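Yolanda Bermúdez
Mon 26 October

1/ Clearing out the small back room at the Grajales unit this week. The lease on it ends and everything has to be either moved up front or gone. I'm posting as I go, mostly so I remember what I did with things.

2/ It's a small room with white floor tile, a dark brown table against the wall, and too many chairs. We used it for packing Mument orders until July, then it slowly turned into the place where you put something down and come back for it later.

3/ Rule for the first pass: trash only. No sorting of tools, no reading old paperwork, no deciding about furniture. If it's trash it goes in the box. If I have to think about it for more than a few seconds it stays where it is.

4/ The box is a regular shipping carton, flaps open. I put it up on a seat in front of the table so I don't bend down every time. Did the last room with the box on the floor and my back complained for two days. 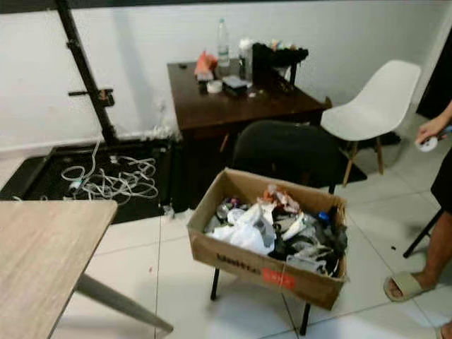 Trash box up on the black chair, table still to do. The white plastic chair is staying.

5/ What goes in first matters a little. Soft plastic takes up all the room if you drop it in as is. Squash a bag flat, push it down the side, then put the small stuff on top. I did not do this. I'm telling you what I should have done.

6/ So the box is mostly plastic bags, white on one side and black on the other, with wrappers mixed in. A blue bottle cap too. The bottle caps get saved in a jar at my sister's place, so I'll fish that one out before it goes.

7/ Someone asked if I'm recycling the carton. Yes, the carton gets emptied into a proper bag at the end and then flattened with the rest of the cardboard. It's only a bin for today.

8/ The pickup for cardboard is on the Brurel side of the building. You need the gate code and the unit number, and ours is 2431 even though the sign on the door has been wrong since we moved in. If you're in the same building and your cardboard never gets taken, check which number they have for you.

9/ Tape. There is a roll on the table and there are more in other places. Every room in this unit has tape in it and I still bought more last month. From now on all of it lives in one drawer up front. If you work with me and you're reading this, please put it back in the drawer.

10/ Table top, second look. There's a clear water bottle, a white one further over, the tape, a flat dark box, and something orange and crumpled that has been there long enough that I stopped seeing it. None of it belongs on that table.

11/ I'm leaving the table top for after the trash on purpose. Once I start on it I'll want to put things away properly, and then I'm walking back and forth to the front room and the box never gets finished. 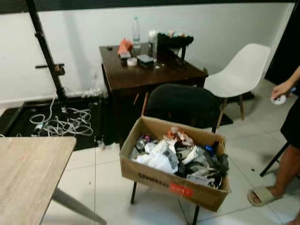 Table top before I touched it. White cables are on the black tray along the wall, left side.

12/ The cables. A tangle of white cable, down in the tray at the foot of the black stand. My plan is to pull them out one by one, wipe each, and tie it with a strip of cloth. No rubber bands, they go sticky and leave a mark on white cable.

13/ Anything I can't match to something we own in one try goes in a bag labeled with the month. If no one has asked for it by spring it goes to the electronics drop-off. I have done this before and I have only once regretted it (printer cable, two days after the drop-off).

14/ There's also white fluff all along the baseboard behind the tray. It collects there because the broom doesn't reach behind. The tray has to come all the way out, then vacuum with the narrow head, then a damp cloth along the baseboard. Don't do the damp cloth first, you just make paste.

15/ Floor has little specks on it too, red ones and dark ones, near where the box is. Sweep before mopping. White tile shows everything. If I ever choose a floor for a workroom it's going to be a speckled gray.

16/ Question from the replies: how do I decide about chairs? Sit on it. If it wobbles, tighten it once. If it wobbles again it goes. The white ones with the wooden legs are fine, they wipe down easily and the legs come off for moving. I'm taking those up front.

17/ The black one is going to a neighbor in the building who has wanted it since summer. It needs a wipe first, and the box has to come off it, obviously.

18/ Labels and slips are the annoying part. We print a shipping label, one comes out crooked, someone sets it down, and then there are little white cards and clear wrappers in every corner. I check with the phone light when I do the last round, low to the floor, and into each corner before I call a room finished. It's the only way I catch them.

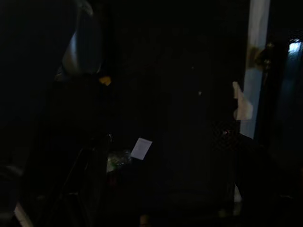 19/ Paper and plastic go separately at our building, so the slips go in one bag and the crinkly wrappers in the other. A wrapper with a label stuck on it goes in plastic. I asked the Brurel office about this and that's the answer I got.

20/ Any slip with an address on it gets torn up before it goes in. Doesn't matter if it's a misprint. It's still someone's address.

21/ Supplies, for the people who asked. Contractor bags, the heavy kind. A broom and a vacuum with a narrow head. Cloths cut from an old sheet. One bucket. Spray cleaner, the Fusteck one in the big refill, because it's what the shop downstairs has. Dish soap in water would do the same job on that table.

22/ I get a lot of messages about storage bins. I don't buy bins until the room is empty. Every time I bought them first they were the wrong size and then they were one more thing to store. The black organizer type that sits on a desk is okay for pens and small stuff, as long as you go through it now and then.

23/ For the table itself: everything off, dry cloth, then damp cloth, then dry again. It's dark brown and it streaks. Do the front edge too, tape residue collects there and catches on your sleeve. A bit of cooking oil on a rag takes the residue off, then soap to take off the oil.

24/ Order for tomorrow, so I have it written down:
Empty the box into bags
Table top
Cables
Tray out, vacuum behind it
Chairs up front
Sweep, mop
Door key back to the office

25/ Deposit on the room was 700 and I'd like all of it back, so I'm also going to look at the walls by the stand. The wall is white and I have touch-up paint left from the front room. It's the same white, or close enough that I'm going to try it behind the door first.

26/ If you're moving out of a unit in this building, ask for the walk-through in writing before you hand over the key. Email is fine. Ask who is coming and what they check. Last time they looked at the floor and the light switches and that was it.

27/ Someone asked what happens to the Mument packing now. It moves to the long bench in the front room. There's daylight there and the door is closer for pickups. I should have moved it back in July and saved the rent.

28/ Phone is low and I still have bags to carry down. More tomorrow once the table is clear. If anyone in Grajales wants flattened cartons for moving, I have a stack by the front door, message me before the cardboard pickup.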